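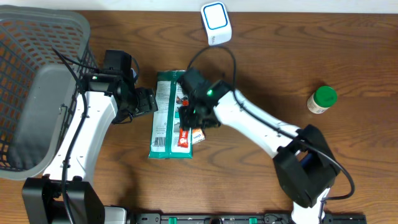
Shared Workshops Should Build Slowly

The Allach workshop has adopted a position on home and small-shop automation that some members regard as too cautious. In the view of this author, it deserves wider support.

The Flarno build, a pair of arms on an ordinary wooden table, is meant to put small packaged goods into a laundry basket. The task is modest, and it should remain so. A packet with a barcode, a wrapper and a jar lying on its side each ask for a different grasp, and a jar can roll. A shop that handles such goods well has learned more than one that rushes on to folding shirts.

Members have asked that the cables be rerouted inside covers before any further trials. This author disagrees. Cables that run along the outside of a link can be inspected and replaced in an evening. Covers may be added when the layout has stopped changing.

The rule adopted in December asks for 60 logged trials before any change to the gripper fingers. The Su group, which shares the bench, proposed 1000. That figure would exhaust the patience of people who come in after work. The lower number is sufficient to expose a poor mount or a loose joint.

Funds are a separate matter. The request for a second table, under the Iludlow project, should wait until the log is complete and open to every member.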